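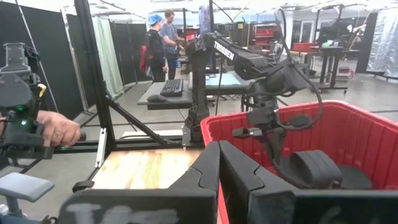
*Pelter bin in red plastic. The interior walls are ribbed.*

# Pelter Open Storage Bin

The Pelter is an open plastic bin for workshops, packing rooms, schools and stores. It is supplied by Carretero to trade and public sector customers, and may be ordered singly or in cartons.

## Description

The ribbed walls stiffen the bin when it is carried by the rim. The bin has no lid and no inner divisions. Labels should be fixed to the outer face only, as adhesive is difficult to remove from between the ribs.

## Ordering information

| Item | Detail |
|---|---|
| Material | Plastic |
| Standard colour | Red |
| Other colours | Blue and grey, to order |
| Carton quantity | 12 |
| Minimum order, other colours | 60 |
| Guarantee | 4 years |

Orders for 500 bins or more are delivered direct from the Zistside warehouse. Smaller orders are sent from the Pustevlow depot, where customers may also collect by arrangement. Part cartons cannot be returned.

## Care and cleaning

Bins should be washed by hand with warm water and a mild detergent. A soft brush is recommended for the ribbed surfaces. Bleach and solvents must not be used. After washing, bins should be turned upside down and left to drain before they are put back into use.

Customers are asked to inspect the rim and corners at regular intervals. A bin with a split rim should be withdrawn and must not be repaired with tape or glue.

## Limits of use

- The Pelter is not approved for direct contact with food.
- It is intended for indoor use. Fading caused by sunlight is not covered by the guarantee.
- Loaded bins must not be stacked one on top of another.
- The bin must not be used as a step or a seat.

## Enquiries

Requests for samples and written quotations should be addressed to Parveen Pirzada, Trade Sales, at the Pustevlow depot. Please state the colour and quantity required, together with the delivery address. Existing account holders should also give their account number.

Page revised 7 April 2023.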